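Keeping the Fingers Honest

How one shop looks after the hand-held grippers that teach its robots

By the staff of Flustwood Quarterly

The first job of the day at Kirkitz takes place well away from any robot arm. It happens at a bench near the door, a little before eight in the morning, and the tools are a lint-free cloth, a soft brush, a hex key and a sheet of printed squares. On the bench are the hand-held grippers that the company's operators will carry for the rest of the shift.

Kirkitz rents the ground floor of an old building in Bostwood and has 11 of these grippers in service. An operator holds one by its handle, squeezes the trigger and picks things up with it. A wide-angle camera on the body records what the fingers do. The recordings are later used to train an arm fitted with the same fingers and the same camera. If the hand-held unit is out of adjustment, the arm learns from bad material, and the fault may not show up for weeks.

That is why the company writes up its maintenance in more detail than you might expect for a tool with so few moving parts. The procedure fills one binder. The part that gets used daily is four pages long, laminated, and hangs from a hook on the bench.

Page one is the fingers. They are soft, molded pieces that bend around whatever they grip, and they wear at the tips. The technician opens and closes the jaw slowly and watches how the two sides meet. They should touch at the same moment and along the same line. If one side arrives early, the usual cause is a loose screw at the base of the finger. The screw is backed out, cleaned and put back with a drop of low-strength thread locker. The high-strength kind was tried once and ruined two finger mounts.

Worn fingers are replaced in pairs. The shop used to change only the bad one and found that a new finger pushes harder than an old one, so objects came up tilted. A pair is now retired after 3000 grasps or at the first visible tear. The count comes from the recordings, and the software puts a flag next to the unit's number when it gets close.

Cleaning is done dry whenever possible. Cardboard dust is the worst offender, followed by flour, which got into everything during a month of kitchen tasks last spring. The brush goes between the fingers first, then over the gripping faces. Alcohol is allowed on the hard shell. It is kept off the fingers, which turn chalky and lose their hold.

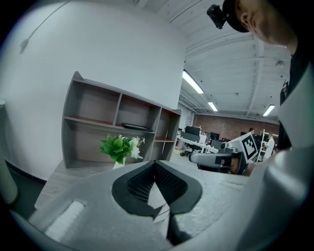 Page two covers the camera. The lens sits close to the hand, so it picks up fingerprints all day long. It gets wiped in the morning and again after lunch. Then the technician checks that the lens has not rotated in its mount, by lining up the view against a saved reference picture on the bench monitor. The fingers should land in the same spot in both. If they are off by more than a few pixels, the mount is loosened, turned and tightened again, and the unit has to be recalibrated before it goes out.

Calibration is the longest step. The printed sheet is fixed to a flat board, and the gripper is moved slowly past it at different angles until the software has 80 good views. A practiced technician can do it in six minutes. A new one takes closer to 20, mostly from moving too fast and blurring the pictures. The board itself has to be flat. Kirkitz went through three foam boards that warped in the summer humidity before paying for an aluminum one.

The room gets its own check. The larger square markers, which help the software work out where the gripper is, are looked over for curled corners and glare. A glossy marker under a ceiling light can disappear from certain angles, so everything is now printed on matte stock. When a marker is moved, even by the width of a hand, the room map is made again from scratch.

Pages three and four deal with the trigger and the battery. The trigger spring softens with use, and operators make up for it without noticing, by squeezing harder. The technician hangs a small weight from the trigger and reads how far it travels. Batteries are numbered and rotated. Any battery that will not run for 46 minutes on the bench goes to recycling, even if it still shows a full charge.

The fingers and trigger springs come from Chmielewska, a small molding and parts shop across the river. It delivers in small lots, and every lot is a little different. Kirkitz tests two pairs from each box before any go into service, pressing them against a kitchen scale and writing down the number. One box last winter was much too stiff and went straight back. The shop had changed the curing time and had not thought to mention it.

Repairs beyond the bench are rare. Most of them follow a drop. The shell usually survives and the camera mount usually does not, so a drawer of spare mounts is kept within reach. A dropped unit gets a strip of red tape and stays out of use until it has been through all four pages, whether or not it looks damaged. Operators are asked to report every drop, and there is no penalty for one.

By half past eight the checked grippers are on the charging rack and the cloth is in the wash bin. The log gets one line per unit: the number, the initials of whoever did the work, and the date of the last finger change. The binder goes back on its shelf, and the second wipe of the lenses is set for one o'clock.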